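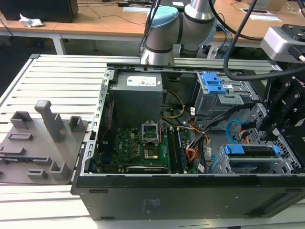

Ristholm 3359 Slatted Workbench Top

Item no. 3359
Finish: light aluminum
Sold by Leung Bench Supply

A slatted aluminum top for computer repair and teardown work. A desktop tower can lie flat on its side with the panel off, leaving the board, power supply and drive bays open from above. The slots between the slats take Ristholm clamps and Pestus fixture plates.

Length: 104 cm
Depth: 100 cm
Height on standard legs: 950 mm

Legs are sold separately. Wipe clean with a dry cloth. Do not use solvent on the slats.

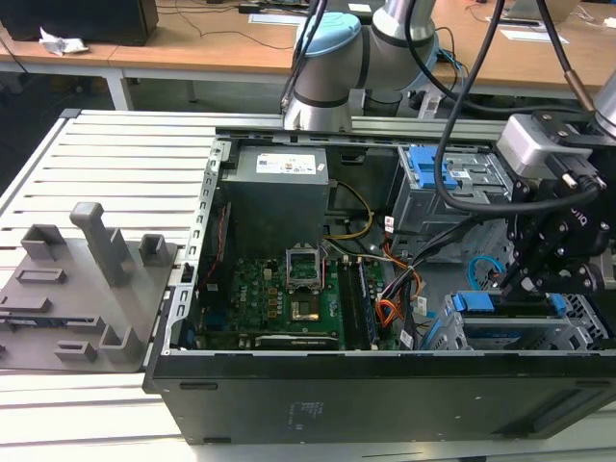
Desktop tower on its side, CPU socket open, with a gray fixture plate to the left.

In the box: bench top, end caps, hex key, mounting bolts. The Rident parts tray hooks on at either end and is ordered on its own.

Orders placed before noon ship the same day. For custom lengths, write to Mi-kyung Hong at the sales desk.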